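Nilholm Workshop, Unit 18 – monthly walk-through, April

Fire extinguisher: PASS. Gauge in the green. Tag still hangs behind the coat rack, where only the coats can read it.
Exit door: PASS, on the second shove. Oil the hinge.

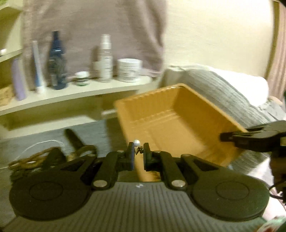

Extension cords: FAIL. One heater, 5 adapters, a certain faith in luck. Remove before the next visit.
First aid kit: PARTIAL. Plenty of eye wash, no bandages. Reorder from Prukness, item 2534.
Ladder: PASS. Feet replaced – finally.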